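納戸の片付け、途中まで

2018年6月3日

去年の10月に今の部屋へ越してきてから、納戸はずっと「とりあえず置く場所」のままだった。引っ越しのときに最後まで行き先の決まらなかったものを全部入れて、扉を閉めて、そのまま冬が来て、年が明けて、春も終わった。掃除機を出すたびに手前のものを廊下に出し、掃除機をかけ、また廊下のものを戻す。それが面倒で掃除機をかける回数が減ってきたので、さすがに片付けることにした。

先に書いておくと、まだ終わっていない。棚は組み終わって、床の半分は見えるようになった。残りは来週以降になる。自分用の記録として、やった順に書いておく。

全部出す

片付けの本にはたいてい「まず全部出す」と書いてある。狭い部屋でそれをやると寝る場所がなくなるので今まで避けていたが、棚を入れるには結局空にしないといけない。朝から廊下と居間に出していった。

手前にあったのは掃除機、アイロン台、扇風機、使っていない延長コードの入った紙袋。その奥に、引っ越し業者の段ボールがテープも切らないまま積んであった。側面に自分の字で「その他」と書いてある。もう一箱には「その他(大)」と書いてある。どちらも何の役にも立たない。引っ越しの荷造りは最後のほうになるとこうなる。次があるなら中身を書く。

「その他」の中身は、前の部屋のカーテンレールの部品、合わないサイズの電球、取扱説明書の束、冷蔵庫の下に敷いていたマット、季節の飾り、乾電池の残り。電球は前の部屋の洗面所の口金に合わせて買い置きしたもので、今の部屋では使うところがない。欲しい人もいないだろうから、自治体の回収に出す袋へ入れた。

「その他(大)」のほうは、折りたたみの踏み台、園芸用の支柱、寝袋、古い毛布。毛布は広げたら思っていたより傷んでいた。窓の結露を拭くのに使えるかと一度は考えたが、そういう布はもう十分にある。捨てることにした。

全部出し終わると、納戸は思っていたより奥行きがあった。床に綿ぼこりがたまっていて、隅のほうは灰色になっていた。掃除機をかけ、固く絞った雑巾で拭いて、扉を開けたまま昼を食べた。昼は前の晩の残りのカレーうどんにした。廊下に物が並んでいると台所へ行くのにも横歩きになる。うどんの鉢を持って横歩きをするのは少し怖い。

寸法を測る

納戸の内側を測ってメモしておいた。奥の壁の下に幅木が出ていて、棚の脚をぴったりつけることができない。前に一度、別の部屋でこれを忘れて棚を買い、壁との間に隙間ができて、そこへ物がよく落ちた。今回は床の高さと、棚板が来る高さの両方で測った。

扉は手前に開くので、棚の位置は扉とは関係ない。ただし照明のスイッチが内側の右手にあり、右の壁に棚を寄せるとスイッチが隠れる。左の壁と奥の壁を使って、右は空けることにした。右の壁には掃除機とアイロン台を立てる。この二つはよく使うので、何かをどかさないと取れないところには置かないと決めた。

棚は Nandenon の組み立て式にした。決め手は奥行きで、ちょうど欲しい寸法がほかに見つからなかった。見た目は普通で、金属の柱に板を載せるだけのものだ。一段の高さを後から変えられるのはよかった。店は駅の向こうの Condori で、前にカーテンを買ったところ。配達も頼めたが、箱が細長くて一人で持てそうだったので持って帰った。持てはしたが、改札を通るときに人に迷惑をかけた。配達にすればよかったと思う。

棚を組む

組み立ては説明書どおりで、特に困るところはなかった。書いておくとしたら次のようなことになる。

柱は上下がある。見た目ではほとんどわからず、端の穴の位置が少し違うだけだ。私は一本だけ逆に立て、棚板を入れる段になって気づき、やり直した。やり直しに使った時間のほうが、ほかの柱を全部立てた時間より長かった。

留め具はプラスチックで、上から木づちで軽く叩くように書いてある。うちに木づちはないので、金づちに雑巾を巻いて叩いた。これで足りた。夜にやる作業ではない。下の階に響く。

棚板は下から入れる。一番下を入れると柱が立つようになり、それまでは壁にもたれさせておくしかない。狭い納戸の中で組むと、自分が奥に閉じ込められる。廊下で下の段だけ組んでから中に入れ、残りを中で足すと楽だった。これは二台目のほうでわかった。一台目は中で組んで、柱をまたいで出てきた。

一段の高さは、入れるものを決めてから決めた。下の段は背の高いもの、真ん中はよく使うもの、上は軽いもの。当たり前のことだが、前の部屋では高さを均等にしてしまい、どの段も少しずつ使いにくかった。寝袋のある段だけはきつめにした。押し込めば入るし、めったに出さない。

箱に分ける

細かいものは箱に入れる。箱は前から持っている Balholm のふた付きを使った。買い足すつもりはなかったが、電気関係の箱だけあふれたので同じものを一つ足した。古いほうと新しいほうで少し白さが違う。並べると気になるが、扉を閉めれば見えない。

分け方は次のようにした。

電気:延長コード、乾電池、電源アダプタ、電球(使えるもの)
修理:ねじ、フック、接着剤、テープ、壁の補修材
掃除:替えの紙パック、洗剤の詰め替え、古布、ゴム手袋
季節:飾り、カイロ、虫よけ、蚊取り線香
書類:取扱説明書、保証書、部屋の契約の控え

前は「よく使うもの」「あまり使わないもの」で分けていた。これだと探すときに、自分がそれをよく使うと思っていたかどうかを思い出す必要があって、結局両方の箱を開けることになる。種類で分けるほうが早い。

取扱説明書は、もう持っていないものの分を抜いた。炊飯器は二代前のものまで残っていた。電話機の説明書もあったが、その電話機を手放したのがいつだったか思い出せない。抜いてみると束は半分より薄くなり、箱に横向きで入った。保証書は期限が切れたものでも、買った店の名前がわかるので一部残した。この判断が正しいかどうかはわからない。

電源アダプタは、どの機械のものかわからないのが何本かある。捨てた翌週に必要になる気がして捨てられない。荷札をつけて、「不明」と書いて、電気の箱の底に入れた。次の引っ越しまでに一度も使わなかったら捨てる。

接着剤はほとんど固まっていた。ふたの中で固まって開かないものと、開いたが中身が出ないものがあった。結局使えるのは一本だけだった。テープ類は養生テープと布テープを残し、べたつきが出てきた古い梱包用のものは捨てた。

大きいものの置き場所

箱に入らないものが最後に残る。いつもここで止まる。

踏み台はたたんで棚の横に差し込んだ。扇風機は夏まで下の段、夏が終わったらまた下の段。支柱は棚の後ろの、幅木の分だけ空いた隙間に立てた。隙間はできないほうがいいと思っていたが、支柱にはちょうどよかった。ベランダで使うのは夏の間だけなので、出しにくくてもかまわない。

困ったのは、白い板と黄色いのだった。

白い板は、細かい筋が何本も平行に入ったもので、縁が黒っぽい。前の部屋では物と物の間の仕切りに使っていた。今の部屋では使うあてがない。ただ、棚の横に立てると物が倒れてこないので、捨てるのは惜しい。平らに置けば場所を取り、立てて置けば倒れる。結局、何かと一緒に立てるしかない。

黄色いのは、うちでは昔から「黄色いの」と呼んでいる。これも平らな面が多いので、置こうと思えばどこにでも置けるのだが、色が強くて、居間に出すとそこだけ工事中のように見える。納戸の中ならかまわない。それで白い板の横に寄せてみた。
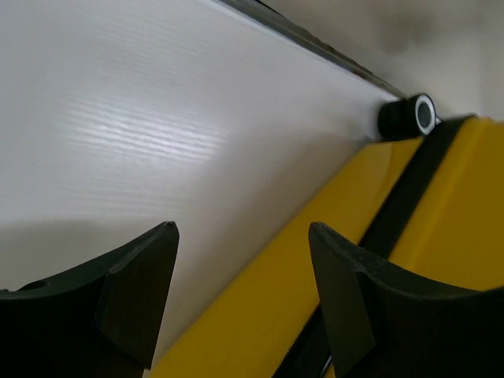
白い板の縁と黄色いの。角の黒いローラーのところ。

白い板の筋は光の当たり方でずいぶん見え方が変わる。明るいほうでは細かく波打ったように光り、影になったほうではただの灰色がかった白になる。拭くときはこの筋に沿って動かすほうがいい。直角に拭くと雑巾の毛羽が筋に残る。前の部屋で毎回それをやっていて、白いのにいつもどこか薄汚れていた。

黄色いほうは面がつるっとしているので拭くのは楽だ。面倒なのは斜めに通っている黒い帯のところで、きわにほこりがたまりやすい。綿棒を使うときれいになるが、そこまでするのは年に一度くらいでいいと思う。今回は古い歯ブラシで軽くこすって終わりにした。洗剤は薄めた台所用のもので、あとで水拭きをした。

置き方は三通り試した。板を奥にして黄色いのを手前にすると、扉を開けたときに黄色が真っ先に目に入る。逆にすると板が手前に倒れてくる。板と黄色いのを横に並べて棚の端に寄せるのが一番ましだったが、そうすると右の壁に立てたアイロン台の脚に当たる。アイロン台のほうをずらせばいいのか、棚の一番下を空けてそこに入れるのか、まだ決めていない。今は仮置きである。

かかったお金

棚と箱と細かいものを Condori でまとめて買い、あとから100円ショップで荷札を買い足した。内訳は細かく書かない。棚が大半で、箱は思ったより高かった。Balholm の箱は前に買ったときより値上がりしていた気がするが、前のレシートがないので確かめられない。こういうときのためにレシートを取っておこうと毎回思い、納戸の紙袋に入れ、片付けのときにまとめて捨てる。今回も捨てた。

袋の数と、残ったもの

燃えるごみの袋が2つ、燃えないごみの袋が一つ出た。段ボールはたたんで紐で縛り、資源の日に出す。縛るのが下手で、持ち上げると真ん中が抜ける。十字にかけたあと、裏返してもう一度かけるといいらしいので、今回はそうした。抜けなかった。

人にゆずるつもりのものも少しある。未使用の食器の箱と、着ていない上着。Grornosham という名前の古着と雑貨の店が駅前にあって、持ち込めば見てくれる。値段がつかなくても引き取ってくれるので、捨てるより気が楽だ。玄関に置いておいて、次に駅へ出るときに持っていく。玄関に置いたまま夏が過ぎるのが一番よくないので、傘立ての前に置いた。邪魔なので忘れない。

来週以降にやること

・白い板と黄色いのの置き場所を決める
・棚の一番下の段の高さを見直す
・箱に名前の札をつける(今は紙をテープで貼っただけ)
・廊下に残っている本を本棚に戻す
・ゆずるものを店に持っていく
・除湿剤を買う

除湿剤は、前の部屋の納戸で一度かびを出してから必ず置いている。今の部屋は北側なのでたぶん湿気る。梅雨に入る前に買っておきたい。置くのは床の隅で、棚板の上には置かない。前に棚の上で倒して水をこぼし、下の段の書類が駄目になった。

納戸の扉は、今日は開けたまま寝る。金属の棚の匂いと、拭いたあとの湿り気が少し残っている。掃除機は何もどかさずに出せるようになった。明日の朝、廊下をかける。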